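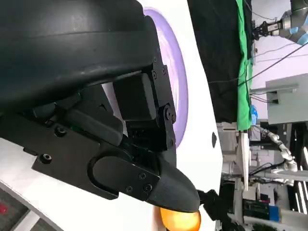 The shared plate is a poor way to serve fruit at a desk, and the case against it is mostly one of geometry. A shallow plate with a raised rim holds very little that is round. One orange sits on it well enough. A second has to be placed with care, and in most offices it ends up on the table.

At our Grivport office we buy 79 mandarins a week in December. The facilities guide, inherited from the Revmont building, says fruit must be "presented on a plate". It does not say whether the fruit should be peeled, and this matters more than the plate does. An unpeeled mandarin can lie anywhere. A peeled one picks up whatever was last on the surface and leaves something of its own behind.

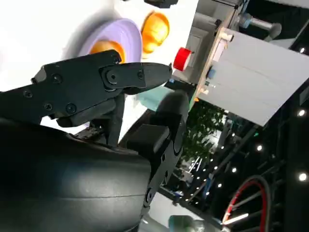
My view is that the plate should be kept for fruit that has already been peeled, and the rest should stay in a bowl. Colleagues object that a bowl hides the bruised ones at the bottom. It does — but a bowl can be emptied and checked in two minutes, and a sticky table takes longer to put right. 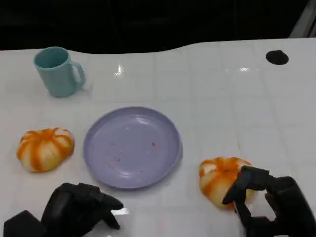

Surfaces and Tableware

Gloss white is a sensible finish for a table used for eating. Crumbs show on it, and so they get wiped up. A pale purple plate does the same job for orange scraps. I would extend the rule to mugs: plastic, with a handle, and kept well back from the fruit. The guide runs to 498 words and gives tableware one line. It could spare a second.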